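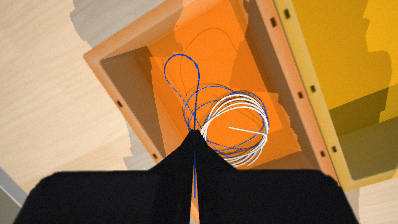

Dadora already told the Urkow people they'd rather have one arm that can deal with tangled cables than two that can't. Fine, says Kubíček's side, but who pays for the fingers. So that's the talk. Budget for cable sorting cell, what to buy first, what to leave.

SLIDE 1
Start with the tangle. White coil, blue one run through it, both come up together on one grip. Leave up, let them look. Two bins, orange and yellow. This is sim remember, say so early or someone asks which site.

SLIDE 2 - why sim before purchase order
- gripper choice drives everything else, arm second
- wide fingers w/ narrow tip, good for picking out a strand, less sure about heavy cable
- sim licence costs less than one wrong gripper. Dont give the number, quote is still under discussion
- what sim is bad at: friction, stiff old cable. Admit this up front

SLIDE 3 - the list
Arm, gripper, spare set of fingers (ask for 2, they'll try to cut to one), bins, table, guarding, wrist camera if we go that way.
Spare fingers NOT optional. Last project at Wado sat for 18 days on a back order.
Bins are cheap, buy all the same size, fix them to the table. Moved bins = re-teach.

SLIDE 4 - money
Hardware is the part everyone budgets. Integration they forget. Our split came out at 77 percent hardware in the first draft, way too high, got sent back. Training hours, service contract, floor work, power drop.
Lease vs buy: skip if short on time. Short version, lease the arm, buy the gripper.

SLIDE 5 - timing
Order by October or the slot with the integrator goes. Lead time on arm more than 4 months, check again befor the talk.
Acceptance test: write it into the contract. Must include tangled cables, two colors at least. Vendors demo with one neat coil, every time. Ask for the mess.

Q&A prep
"Can one person just untangle them?" Yes. Show shift cost, slide in backup.
"Why not two arms?" Second arm is phase two, seperate request. Leave floor space for it now, run the conduit too.
Handouts at the back. Clicker needs battery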